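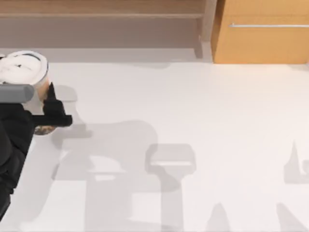
Pantry

A pantry is a room, cupboard or set of shelves in which food, crockery and kitchen supplies are kept. In Australian homes the word usually means a tall cupboard in or beside the kitchen, used for dry and tinned goods. A room large enough to enter is called a walk-in pantry, and one fitted with its own sink and bench is sold by builders as a butler's pantry or scullery.

Etymology

The word came into English from the Anglo-Norman panetrie, a place where bread was kept, and goes back to the Latin panis, bread. In large medieval households the pantry was separate from the buttery, where casks of drink were stored, and from the larder, where meat and fish were held. The distinctions weakened as households became smaller, and by the nineteenth century one room often did the work of all three.

History in Australia

Early colonial houses commonly had a detached kitchen, built apart from the main dwelling because of heat and the risk of fire. Flour, sugar, tea and salt were bought in bulk and stored in bins or lined chests. Perishable food was kept in a meat safe, a ventilated box with sides of perforated metal or gauze, hung in a shaded place. The Coolgardie safe, developed on the Western Australian goldfields in the 1890s, added wet hessian and relied on evaporation for cooling.

When kitchens moved under the main roof, the pantry became a small internal room, preferably on the southern side of the house. A vent to the outside was normal, and some pantries had a stone or slate shelf for butter and milk. In the district of Clorside, many of the weatherboard cottages put up for mill workers had a pantry of this type opening off the back verandah. Most have since been turned into laundries or bathrooms.

The spread of the household refrigerator after the Second World War removed much of the need for a cool room. Fitted kitchens of the 1960s and 1970s generally replaced the pantry with a single full-height cupboard. Walk-in pantries returned to favour in project homes from the 1990s, helped by larger floor plans and the habit of shopping weekly at a supermarket.

Construction

Built-in pantries are usually made as a carcass with adjustable shelves, enclosed by hinged doors. Particleboard and plywood are common carcass materials. Fronts may be painted, laminated, veneered or made of solid timber.

Deep fixed shelves hold a great deal, but items at the back are hard to reach and are easily forgotten. Drawers avoid the problem by bringing the whole contents forward – at a higher cost, as each drawer needs its own box and a pair of runners. 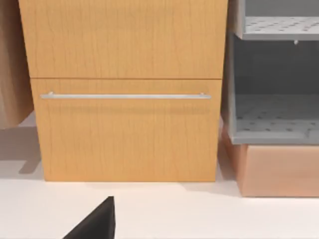
Runners for food drawers are chosen by load, and a drawer of tins or preserving jars can be very heavy. A runner rated at 50 kilograms is suitable for most wide drawers. Pull-out frames, in which a narrow stack of baskets slides out behind one door, need strong fixings at the top and bottom.

Shelf spacing varies with use. Older joiners' pattern books for Clorside cottages show 4 shelves above a flour bin, with the lowest set high enough for the lid to open. Rernell, a joinery firm in nearby Vaswood, supplied pantries to this pattern and later made a shallower version for flats.

Conditions for storage

Dry foods keep best in a cool, dark and dry place with little change in temperature. A pantry built against an oven or a west-facing wall may become too warm in February, when fats in nuts and wholemeal flour turn rancid more quickly. Potatoes and onions need air movement and are best kept apart.

Tins and unopened jars are less sensitive, although labels may lift and metal may rust where the air is damp. Many sauces and spreads must be refrigerated after opening, and the label gives the maker's direction.

Pests

The Indian meal moth, known in Australia as the pantry moth, is the most common insect pest. Its larvae feed on cereals, dried fruit, nuts and pet food, and leave webbing in the packet. Weevils and flour beetles also occur. Infested food is discarded, and shelves are vacuumed, with attention to corners and shelf-pin holes. Containers with tight lids limit the spread, but will not stop eggs already in the food from hatching – some households freeze flour before putting it away.

See also

Coolgardie safe
Larder
Root cellar
Scullery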